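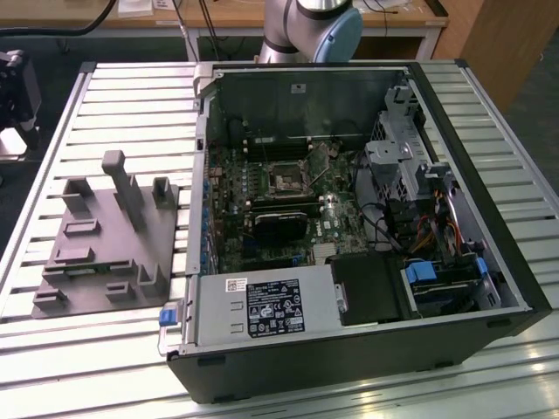
Figure 4.1 Desktop tower on its side, side panel removed. The retention bracket is at the CPU socket; no cooler is installed.

Chapter 4
Before You Buy the Part

People who sell computer parts would like you to believe that a slow machine is a machine short of parts. Sometimes it is. More often someone has guessed, and the guess happened to be for sale. This chapter is about opening an ordinary desktop tower and looking at it long enough to have an opinion of your own.

Be suspicious of the word "upgrade." The Kuler shop guide, which many schools still hand out, lists 16 of them for a basic office tower and gives the cost of each. It doesn't say how to tell whether any of them did anything. When we worked through the list on our own bench machines in January, we could feel the difference from 4. The rest showed up in a test score, if they showed up at all.

Cooling is a good place to start doubting. The socket in Figure 4.1 can be seen plainly because there is no cooler over it. In a complete machine you would be looking at a fan and a block of metal, and you would have to take somebody's word for what was underneath. Find the socket first, then the memory slots, then the expansion card. The power supply has a label. Read it before you read any advice about power supplies, ours included.

Tool sellers deserve the same treatment. The Skosano bench kit comes with 617 pieces, and you will use a screwdriver and perhaps a small dish for screws. What does help is a steady surface and a fixed place to put things down. A plate with pockets in it will do. So will an egg carton, at a much better price.

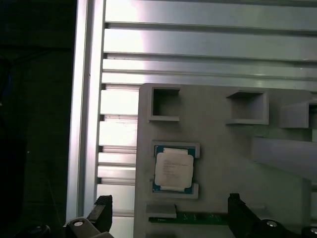

Figure 4.2 Gray fixture plate on a slotted aluminum surface. Two of the square pockets are empty.

We have read that a fixture plate cuts repair time in half. The claim goes back to a single Andley catalog, and the catalog doesn't say whose repairs were timed. Treat a plate as a tidy place to set things and expect no more of it.

Section 4.1 covers removing the side panel and naming what you find. Section 4.2 deals with cables, including the common and mostly unproven belief that neat ones keep a case cooler. Section 4.3 takes up the Abdel Hamid worksheet, in which you write down what you think is wrong before touching anything. You will need a pencil, a tower you are allowed to open, and around 400 words' worth of patience for the safety notes on the next page.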